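Where Does the Ketchup Go? Food Waste in the Brernton Dining Hall
Final project report, Intro to Environmental Studies
Mar 27, 2020
4 min read

Why this topic. We all eat in the hall, we all see the trays going back half full. Wanted a number for it. Also wanted to know if condiments matter or if it's all fries and pasta.

Background, short version. Brernton switched from pump dispensers to bottles and packets in November. Plukton supplies the packets, Jokov hauls the compost. Nobody in our group could find a written reason for the switch. Probably hygiene.

Method. We stood at the tray return at lunch and dinner and scraped plates into three buckets: cooked food, raw fruit and veg, sauces. Weighed each bucket on the kitchen scale at closing. 27 meals total. We planned on 40 but campus emptied out and that was that. Checked 637 trays by hand, the rest went into the buckets without a count.

Results. Cooked food was the biggest bucket at every dinner. Starches mostly, rice worst of all. Fruit was small exept on brunch days when people take a whole melon slice and eat the tip. Sauce was lighter than we guessed but it showed up on nearly every tray. Unopened packets were the surprise. 3,383 of them came back over the whole study and all of them had to be thrown out, hall rules.

Bottles did better. People squeeze what they want and put it back. The loss there is the bit at the bottom that won't come out, and staff toss the bottle before it's really empty.

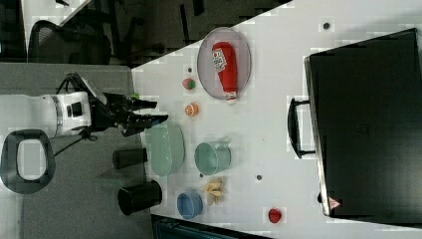 Storing bottles cap down would fix most of that, according to one of the line cooks, who told us they used to do it and quit when the shelf got changed. The cook also said the packets are a bigger headache than the bottles and that students grab a fistful without looking. That matches our count.

Problems with the data. One scale, and it drifted. Dinner on pizza night got logged twice, we took one out. Liquids from soup got into the sauce bucket at least two times so that number is a little high. We also didn't track who was eating, so no idea if it's athletes or freshmen or what.

Recomendations. Packets behind the counter, on request. Smaller rice scoop. Bottle rack that holds them upside down, Rizk makes one that fits the shelf we have. Sign at the melon, maybe.

Next group should start earlier in the term and get a second scale. Raw sheets are in the blue binder in the lab, bottom drawer.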